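Home Threads Garden Kitchen About

We use cookies to remember your settings. Accept / Manage

3 min read

Pantry moths: a thread from the losing side

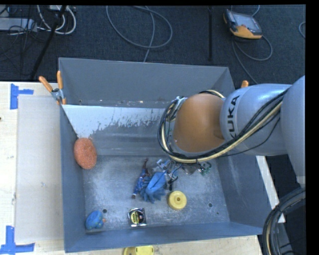 1/ In April I saw one small moth in my kitchen in Forkstead and thought, how sweet, spring. It was an Indianmeal moth. They don't come in from the garden. Mine almost certainly came home with me, as eggs, in a bag of birdseed. I had been pouring the seed into a metal bin, very pleased with myself because moths can't chew metal. They can't. They can fly in the top, though, and a big bin left open like the gray-blue one in the photo is just a bag with better posture. Get one with a lid that seals.

2/ How to know it's them: the front part of the wing is pale, the back part is coppery brown, and they fly like they've had two beers. If it's gold all over and hanging around your sweaters, you have clothes moths, and a different thread, and my sympathy.

3/ The moths don't eat your food. The adults don't eat anything. It's the kids. Little off-white caterpillars with brown heads, and they leave webbing, so if your oatmeal comes out in a clump with threads hanging off it, put the spoon down.

4/ Things I found them in: birdseed (obviously), flour, walnuts, cornmeal, a box of dried chilies, dog biscuits, a wreath. A decorative wreath. It had wheat in it.

5/ Things I did not find them in: the spelt flour I bought to become a better person. Even they weren't interested.

6/ Bought a two-pack of Illine sticky traps at the hardware store on Bainbridge. They have a scent lure that smells like a female moth. Caught 9 the first night and felt like a king.

7/ Then I read the box. The traps only catch males. The females are still out there laying eggs, a couple hundred each, and it doesn't take many males to keep that going. The trap tells you how bad things are. It will not fix them. Mine had bad news for weeks.

8/ What fixes it is finding the food they're living in and getting it out of the house. Bag it, tie it, outside bin. "I'll just sift it" is how you get to July with moths.

9/ Sealed packages count as suspects too. The caterpillars can chew through plastic bags and thin cardboard. Look for pinholes. I found one in a bag of rice I'd have sworn was fine, and then I went and looked at all the other rice.

10/ If you can't bear to throw something out, freeze it at 0°F for a week. Put a label on it. I now have a freezer shelf of bags marked SUSPECT and my guests have stopped asking for ice.

11/ Vacuum the shelves. Vacuum the little peg holes the shelves sit on. Vacuum under the shelf liner, or better, throw out the shelf liner. Then empty the vacuum outside. Hot soapy water after that, and let it dry before anything goes back.

12/ Look up. When the caterpillars are ready to turn into moths they wander off, sometimes a long way from the food. Ceiling corners, behind the clock, the folds at the top of the curtains. One had set up in the hinge of my recipe box, which tells you how often I open it.

13/ Please don't spray bug killer around food. Also, bay leaves. I spent a week tucking bay leaves into everything. I found webbing on a bay leaf.

14/ Somebody asked about the Valasent plug-in. I tried it. My kitchen smelled like a dentist's office in a pine forest and the moths flew right past it to get to the almonds.

15/ Everything dry now lives in glass jars with rubber seals. 24 of them. It looks like I'm running a small apothecary, or about to be on the news.

16/ Keep a trap up for a few months after you think you've won. Eggs you missed can take a while, longer if the kitchen's cool. My current streak is 30 days with an empty trap.

17/ Birdseed is in the garage. The birds can come and get it.

Get new threads by email. Sign up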